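# The arm that kept leaning on the rack

29 September 2022

So the simulated cell has been misbehaving again, and this time it was my own fault (mostly!). Six evenings I've spent on this thing.

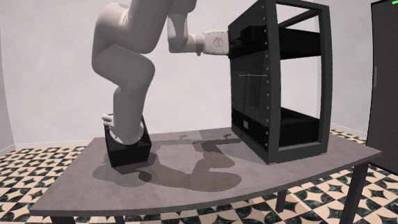 Genowefa Kaczmarczyk wrote in to say that I should stop blaming the planner and go look at my collision shapes, and that she'd lost most of June to the same kind of bug. I grumbled, made tea, and went to look.

She was right. The rack in my Trurkau project has a nice detailed model for the eyes, with the posts and the shelf and the lower tray, and then a second, much simpler one for the physics. I had scaled the first and forgotten the second. The planner thought the front opening was wider than the one I'd drawn, so it sent the wrist in with a lovely smooth path that went straight through the post – and reported success. Every time. Out of 1,023 runs, 61 had the tool passing through solid rack, and the log had a cheerful green "OK" next to each one.

That's the bit that bothers me. A crash I can deal with, but I was a week away from copying these paths over to the real arm at Katona, and that one would have hit real metal with real force.

What I've changed so far:

- both rack models now read their scale from one file
- any overlap between tool and rack stops the run and marks it failed
- the first runs on the real arm will be at crawling speed, with my hand on the stop button

I'm rerunning the whole batch tonight with the new check switched on. The old paths are in a folder called DO NOT USE, and I still have to fix the shelf height, which I suspect has the same problem.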